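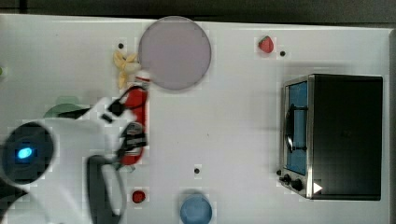

로봇 팔이 물체를 쥔 채 정지했을 때 작업자가 바로 손을 넣어 물체를 빼도 되는가?

정지 상태가 보호 정지로 확인되고 조작반의 표시가 바뀐 뒤에만 손을 넣을 수 있다. 프로그램 대기로 인한 정지는 이 조건에 해당하지 않으며, 이때는 작업자가 보호 정지를 직접 입력한 다음 접근한다.

탁상 조작 셀 운용 규칙 정비 과제 중간 진도 보고
제출일: 2018년 9월 10일
수행: Hitthorpe 셀 운용반
제출처: Claketti 과제관리 담당

1. 보고 범위

본 보고는 Hitthorpe 시험동의 탁상 조작 셀에 적용하는 운용 규칙의 정비 현황을 다룬다. 대상 작업은 단일 로봇 팔과 그리퍼를 이용한 생활용품 집기, 옮기기, 놓기이다. 파지 알고리즘의 성능과 학습 모델은 별도 과제의 범위이므로 포함하지 않는다. 이동형 로봇도 제외한다.

규칙 초안은 31개 조항이며 접근, 물체 배치, 그리퍼 조작, 정지와 복귀, 기록의 다섯 장으로 나누었다. 초안 전체를 셀에 적용하여 운용하였고, 이 기간에 작성된 작업 기록은 555건이다. 그중 규칙과 다르게 수행된 것으로 분류된 기록은 54건이다.

2. 물체 배치 기준

작업면은 흰색 상판을 사용한다. 상판의 작은 검은 점은 배치 기준점으로 지정하였고, 스티커나 테이프로 임의의 기준점을 추가하는 것을 금지하였다. 초기에는 작업자가 각자 표시를 붙였으며, 표시가 물체로 오인식된 기록이 남아 있다.

물체는 고정물, 용기, 대상물로 구분한다. 토스터 오븐은 고정물이다. 접시, 컵은 용기이고, 장난감 바나나와 딸기, 토마토, 빨간 병은 대상물이다. 구분에 따라 적용 조항이 달라진다.

고정물은 작업 시작 전에 위치를 확정하고 작업 중에는 옮기지 않는다. 위치를 바꾼 경우 충돌 모델을 갱신하고 저속 시험 동작을 1회 수행한 다음 정규 속도로 복귀한다. 손잡이처럼 본체에서 돌출한 부분은 본체와 분리하여 모델에 넣는다. 종전에는 오븐을 단순 직육면체로 처리하였는데, 손잡이가 모델 밖에 놓이게 되어 이번 초안에서 고쳤다.

용기는 상판 가장자리 쪽에 놓을 수 있으나 테두리가 상판 밖으로 나가서는 안 된다. 대상물이 용기에 닿은 상태로 시작하는 배치는 허용한다. 다만 접촉 여부를 작업 기록의 초기 상태 항목에 적어야 한다. 접촉 상태를 적지 않은 기록은 재현 시험에 사용할 수 없다.

3. 그리퍼와 케이블

그리퍼 손가락과 외부 케이블은 작업 시작 전에 육안으로 점검한다. 점검 항목은 손가락 관절의 이물, 케이블 피복, 커넥터 체결 상태이다. 케이블은 손목이 허용 범위 끝까지 회전한 자세에서도 당겨지지 않아야 하며, 점검은 양쪽 끝 자세에서 각각 한다.

병과 같이 세로로 긴 대상물은 뚜껑이 아닌 몸체를 쥐도록 규정하였다. 뚜껑을 쥐는 동작은 뚜껑 조작이 시험 목적으로 명시된 작업지시서에서만 허용한다. 액체가 든 용기는 이번 초안의 적용 대상에서 제외하였고, 내용물이 필요한 시험은 건별 승인을 받는다.

파지력 상한은 대상물 목록에 물체별로 기재한다. 목록에 없는 물체는 가장 낮은 상한을 적용한다. 작업자가 현장에서 상한을 올리는 것은 허용하지 않는다. 변경 요청은 Kwok 기록 시스템에 등록하고 운용반의 확인을 받은 뒤 다음 작업부터 적용한다.

4. 접근과 정지

팔의 동작 범위 안에 손을 넣는 경우는 물체 재배치, 낙하물 회수, 청소로 한정한다. 세 경우 모두 보호 정지가 선행되어야 한다. 손목의 표시등은 보조 표시로 취급하며, 접근 가능 여부는 조작반의 상태 표시로 판정한다. 표시등 색만 보고 접근한 사례는 물체가 움직이지 않았더라도 규칙 이탈로 분류한다.

정지 후 복귀 절차는 다음과 같다.

가. 작업자가 동작 범위에서 손과 도구를 모두 뺀다.
나. 쥐고 있던 물체의 상태를 조작반에 입력한다.
다. 저속 모드로 직전 경유점까지 되돌린다.
라. 되돌림 동작에 이상이 없으면 정규 속도로 전환한다.

정지가 20분을 넘긴 경우에는 다 항목으로 진행하지 않고 물체를 내려놓은 다음 작업을 처음부터 다시 시작한다. 이 조항은 초안 적용 도중에 추가되었다. 장시간 정지 후 이어서 수행한 기록에서 초기 상태와 실제 배치가 맞지 않는 경우가 확인되었기 때문이다.

5. 이탈 기록의 분류

이탈 기록은 기록 누락, 배치 기준 위반, 복귀 절차 생략의 세 유형으로 나누었다. 기록 누락이 가장 많았고 대부분 초기 상태 항목의 접촉 여부가 비어 있는 경우였다. 복귀 절차 생략은 나 항목에 집중되었다. 조작반 화면에서 물체 상태 입력란이 두 번째 화면에 있어 건너뛰기 쉬운 구조였고, 입력란을 첫 화면으로 옮기는 수정을 Graseo에 요청하였다. 수정본은 아직 인수하지 않았다.

인명 피해와 설비 손상은 보고되지 않았다. 다만 현행 기록 양식에는 손상에 이르지 않은 접촉을 적는 칸이 없다. 따라서 경미한 접촉의 빈도는 이 자료로 판단할 수 없다. 양식 개정안에 해당 칸을 신설하였다.

6. 미결 사항

오븐 문을 여닫는 작업의 조항이 확정되지 않았다. 문이 열린 상태에서는 문 자체가 새로운 장애물이 되므로 열림 각도별로 충돌 모델을 따로 둘지, 최대 열림 상태 하나만 둘지를 정해야 한다. 전자는 모델 관리 부담이 크고 후자는 팔의 통과 공간을 필요 이상으로 줄인다. 두 방식을 같은 작업지시서로 비교하고 있다.

오븐의 전원 관리도 조문화가 필요하다. 현재는 조작 시험 중 전원 플러그를 뽑아 두는 것을 구두로 지시하고 있으며, 이를 시작 전 점검표에 넣는 안을 작성 중이다.

두 명이 동시에 셀에 있을 때의 정지 해제 권한도 정해지지 않았다. 운용반의 안은 정지를 입력한 작업자만 해제할 수 있게 하는 것이다. 교대 시점에 정지 상태가 이어지는 경우의 인계 방법은 추가 검토가 필요하다.

7. 다음 기간 계획과 요청

11월에 개정 초안을 제출한다. 개정 초안에는 문 조작 조항, 전원 점검, 해제 권한, 경미 접촉 기록이 포함된다. 제출 전에 개정 양식으로 시험 운용을 하며, 종전 양식의 기록과 섞이지 않도록 Kwok 기록 시스템에서 양식 번호를 분리한다.

Claketti 측에는 다음 두 건의 회신을 요청한다. 첫째, 건별 승인 대상인 액체 용기 시험의 승인권자 지정. 둘째, 조작반 화면 수정에 드는 비용의 과제비 집행 가능 여부. 둘째 건의 회신 전까지는 현행 화면을 유지하고, 물체 상태 입력 여부를 작업 종료 시 종이 점검표로 이중 확인한다.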